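Rendevine Table Display: Set-up Guide
Section 4. Connecting the display to your booking account

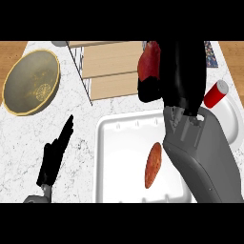 4.1 Before you start

You need the following to hand:
- the display, fixed to its stand or wall plate (see Section 3)
- the power supply marked Terent 2
- the name and password of your wireless network
- the owner login for your Rendevine account. A staff login can't add a display.

Note: The display uses the same network as your card terminals unless you set up a separate one. If guests also use this network, ask your installer to split it first.

4.2 Connecting to the network

1. Plug in the power supply and hold the side button until the light turns white.
2. Choose a language. This sets the staff menus only. Guest languages are set in Section 6.
3. Select your network and enter the password.
4. Wait for the software update to finish. The display restarts twice.

Caution: Do not unplug the display during an update. If power is lost at this stage the display must be returned to the supplier for repair.

4.3 Pairing with your account

1. On a computer, sign in and open Settings > Devices > Add display.
2. Type in the six-digit code shown on the display. The code lasts ten minutes. To get a new one, press the side button once.
3. Give the display a name. Use its position, such as Front door or Bar, as this name appears in all reports.
4. Select the floor plan it should use. If you have not drawn a floor plan, select Basic list.
5. Press Confirm on both screens.

The light turns green when pairing is complete. If it stays white, check the clock on the computer and repeat from step 2.

4.4 Moving guest records from Moncrieff

Skip this part if you have not used Moncrieff before.

1. In Moncrieff, export your guest list as a CSV file.
2. In Rendevine, open Guests > Import and choose the file.
3. Match each column to a field. Leave Notes unmatched if your staff have used it for private remarks.
4. Press Import and leave the page open.

A single file may hold up to 3,000 records. Split a larger list before you import it. A list of 3,716 records, for instance, needs two files. Records with no phone number are brought in but can't be sent a table-ready message.

Note: Importing the same file twice creates double entries. Use Guests > Merge to remove them.

4.5 Testing the waiting list

1. On the display, press Join and enter your own mobile number with a party size of two.
2. Check that the entry appears on the host screen.
3. On the host screen, press Table ready. The message should arrive within one minute.
4. Press Remove to clear the test entry.

If no message arrives, look up the error number under Devices > Log. Error 665 means the text message service has not been switched on for your account. For any other number, see Section 9.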